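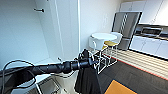

The fault came up at 19 minutes past the hour, the same as the night before. Uchenna Abubakar put down her tea and read it off the laptop: wrist torque, joint 3, hold. The arm had stopped over the sink with the black cloth hanging below the gripper, and it would not go to the peg in the white cabinet or come back. She typed the release command and waited. Nothing moved.

"Cut the power," said Dauda from the doorway.

"If I cut it, the brake goes on and we lose the log."

"And if you don't?"

She didn't answer. In January a Samberg arm had come out of a hold on its own and broken a fitter's thumb. The report said to stay outside the red line until the motors were dead. She had signed it along with everyone else.

The motor temperature read 59 and went up by one. She looked at the log, 2,000 lines of it, not yet saved. Then the elbow gave a small click and Dauda stepped back.

Uchenna reached across and pressed the stop. The screen went blank. She found a pen and wrote down what she could remember.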